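# Laissez les câbles dehors

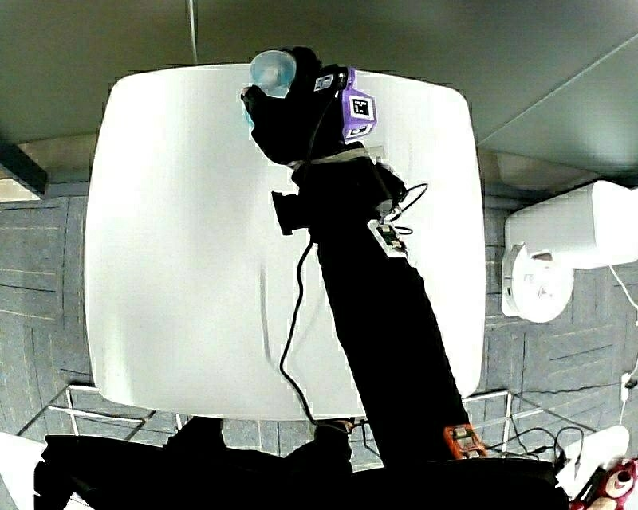
*La pince à main sur la table blanche, un gobelet en plastique bleu pâle entre les doigts.*

Dans les ateliers partagés, on juge souvent un montage à son capot. Une pince dont le circuit est visible et dont un câble fait une boucle au-dessus du manche passe pour un travail en cours. La même pince, fermée par une coque bien ajustée, passe pour finie. Je pense que cette habitude nous coûte du temps, et qu'un outil destiné à enregistrer des gestes devrait rester ouvert aussi longtemps que possible.

Notre pince s'appelle Um. Elle se tient à la main. On saisit un objet, on le déplace, on le repose, et ces mouvements servent ensuite à régler un bras motorisé. Les marqueurs carrés noirs et blancs, sur leur support violet près des doigts, donnent une position à retrouver dans les images. Le principe est connu et nous n'avons rien inventé. Ce qui nous appartient, c'est la liste des erreurs de montage.

La première version avait une coque complète. Il fallait retirer 6 vis pour atteindre la carte, et deux d'entre elles tenaient aussi le support des marqueurs. Chaque intervention sur l'électronique déplaçait donc le repère. L'écart était faible, mais il suffisait à rendre les enregistrements du matin incompatibles avec ceux du soir. Nous avons perdu une bonne partie du mois de juin à chercher le défaut dans le logiciel. Il était dans le tournevis.

La version actuelle laisse la carte à nu sur le côté du manche. On voit ses composants, on peut y poser une sonde, on peut rebrancher un connecteur sans rien démonter. Les câbles sont longs et ils gênent un peu. C'est un défaut réel, et ceux qui la prennent en main pour la première fois le signalent tous. Je préfère ce défaut à l'autre.

On m'oppose trois arguments. Le premier est la sécurité. Il est sérieux pour un appareil branché sur le secteur, beaucoup moins pour une carte alimentée en basse tension que l'on range après usage. Un cache transparent sur les contacts les plus exposés règle l'essentiel. Le deuxième est la solidité : un câble qui pend finit par s'accrocher. C'est vrai, et il faut le changer quand cela arrive. Un câble coûte moins cher qu'une coque imprimée trois fois.

Le troisième argument est plus difficile à écarter. Un objet qui a l'air provisoire est traité comme tel. À l'atelier de Peltholm, la version ouverte a été rangée deux fois dans le bac des pièces à récupérer. Nous avons fini par coller une étiquette sur sa boîte, avec le numéro 2541 du registre de l'atelier. Le problème a cessé. J'en conclus qu'une étiquette suffit parfois là où l'on croyait avoir besoin d'un boîtier.

Il y a aussi la question de ce que l'on transmet. Le kit Grunetti, que plusieurs membres ont acheté pour débuter, arrive dans un bloc scellé. Il fonctionne bien. Quand il tombe en panne, on le remplace, et la personne qui l'utilisait n'en sait pas davantage qu'au premier jour. Avec une pince ouverte, un débutant suit un fil du doigt, demande où il va, et repart avec une idée assez juste de l'ensemble. Je n'ai pas de mesure à fournir à l'appui. Je constate seulement que les réparations d'Um sont faites par des gens différents d'une fois à l'autre.

Le même raisonnement vaut pour le choix des objets. Un gobelet en plastique translucide est un exercice ingrat : il se déforme si l'on serre trop et ses bords se distinguent mal à l'image. On serait tenté de commencer par un cube opaque, qui donne de beaux résultats le premier soir. Mais les cuisines sont pleines de gobelets, et un réglage qui ne connaît que les cubes devra être repris.

Je ne demande pas que l'on renonce aux coques. Le projet Berska, qui doit quitter l'atelier pour être prêté à d'autres, en aura besoin. Je demande qu'on les dessine en dernier, une fois que la carte n'a plus été touchée depuis plusieurs semaines, et que les vis du capot ne servent à rien d'autre qu'à tenir le capot. Pour Um, ce moment n'est pas venu. La prochaine modification concerne le câble le plus long, qui sera fixé au manche par deux colliers que l'on peut rouvrir.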